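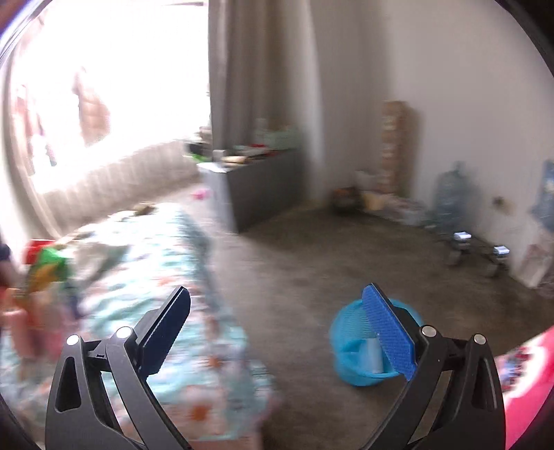 Blue mesh wastebasket on a concrete floor.

Holska Exit Interview Notes, data card

Read the section on what the numbers can't tell you before you load anything. Most of the trouble we have had with earlier copies of this set came from people who opened the main table, sorted by reason for leaving, and made a slide.

What it is

A table of 621 exit interview records from Bunwood, a contract packing and storage firm with 12 sites. Each row is one leaver and one interview. The interviews were done by site HR staff using a printed form, and the forms were later typed up and coded. Names, dates of birth and payroll numbers were taken out before we received anything. The set was put together to find out whether exit interviews say anything useful about why people leave. I began the work doubting it and I still do, though less evenly than before.

Files

leavers.csv has one row per interview.
reasons.csv has the codes given by each of the two coders, kept apart.
remarks.csv has the free text, cleaned.
form.txt is the wording of the printed form.
changes.txt lists what has been altered between versions.

Columns in leavers.csv

record_id: a random number with no meaning. Do not sort on it and expect time order.
site: a letter from A to L. The letters were shuffled, so A is not the head office.
service_band: under three months, three to 12 months, one to five years, over five years.
shift: day, night, mixed, not recorded.
reason_given: the box ticked on the form. One box only.
reason_coded: what two readers thought the remarks said. Often different from the box.
would_return: yes, no, unsure, blank.
interviewer_role: HR, line manager, other.
remark_length: number of characters in the remark as typed.
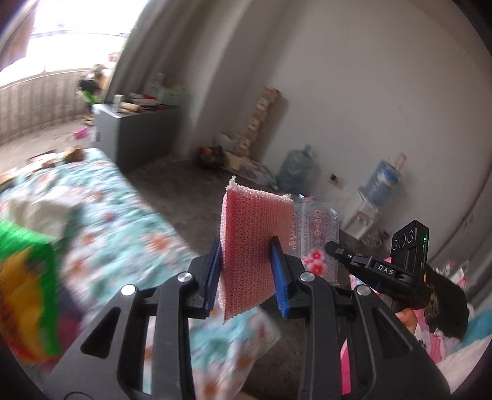
Yasmine Samir

How the coding was done

Magdy Belkadi and I each read every remark and gave it one of 17 codes. We did not see each other's choices until both of us had finished. Where we disagreed we talked it through, and the agreed code went into leavers.csv. The original choices are in reasons.csv and you should look at them. We disagreed a good deal on "pay" against "hours", and it is easy to see how. A person who writes that the money doesn't cover the nights is complaining of both. The agreed code makes that look settled when it was a coin toss between two tired readers.

The code "management" is broader than I would like. It takes in a supervisor who shouted, a rota that changed without warning and a holiday request that was never answered. Magdy wanted to split it. I thought the remarks were too short to bear the weight. He may have been right, and if somebody wants to redo it the text is all there.

What the numbers can't tell you

They can't tell you why people leave Bunwood. They tell you what some people were willing to say, in a room, to someone paid by the firm, at a point when they still needed a reference. "Better opportunity elsewhere" is the most commonly ticked box by a long way. I would treat it as a polite noise until shown otherwise.

There is no record of the leavers who were never interviewed. We asked for a count and were given three different ones, so we have left it out. People who walked off mid-shift are almost certainly missing, and they are the ones I would most like to hear from.

would_return is close to useless. On the printed form the "yes" box is at the top and twice the size of the others. See form.txt, where the layout is described.

interviewer_role matters more than it seems to. At four of the sites the line manager did the interview, and the code "management" is rare at those four. You can draw the hopeful conclusion from this if you wish.

service_band was worked out from start dates held by payroll. Agency workers who were later taken on have their start date reset, so some people in the lowest band had been on the same packing line for years.

Things it has been used for

The Destari turnover score was fitted partly on an early version of this table. I have not seen a test of it on leavers from any other firm and would not rely on it until there is one. Abdel Rahman, the consultancy that paid for the typing, used the remarks in a training day for supervisors. I am told it went well. There was no follow-up that I know of.

Please don't use it to

score or rank people who are still employed;
compare sites by name, or try to work out which letter is which;
support a claim about warehouse work in general. It is one firm with one form.

Cleaning

Remarks were cut at 2000 characters. Very few reached that. Spelling was left alone except where a typing slip changed the sense. Names of colleagues were replaced with [person], and job titles held by only one person at a site were replaced with [role]. A second pass found a few nicknames we had missed, and there may be more. If you find one, write to us with the record_id and don't post it in the issues list.

Blank cells are blank. Earlier versions used "none", which was read as a reason by at least one package, and gave rise to a chart I would sooner forget.

Handwriting was hard going at sites F and J. Words we couldn't read are marked [unclear]. A remark with more than three of these was coded "cannot say" even if the rest seemed plain — this was a rule we set at the start and kept to, though I'm no longer sure it was a good one.

Versions

The current version restores the blank cells, corrects the shift column for site C and adds reasons.csv. Results from the first version should be run again. The shift column there had days and nights swapped for one whole site, and we only spotted it when the night workers all seemed so pleased with the canteen hours.

Access

Send a short note saying who you are and what you plan to do. We answer most within the month, except in December. You will be asked to agree not to pass on remarks.csv. The other files may be shared with this card attached, whole and unedited.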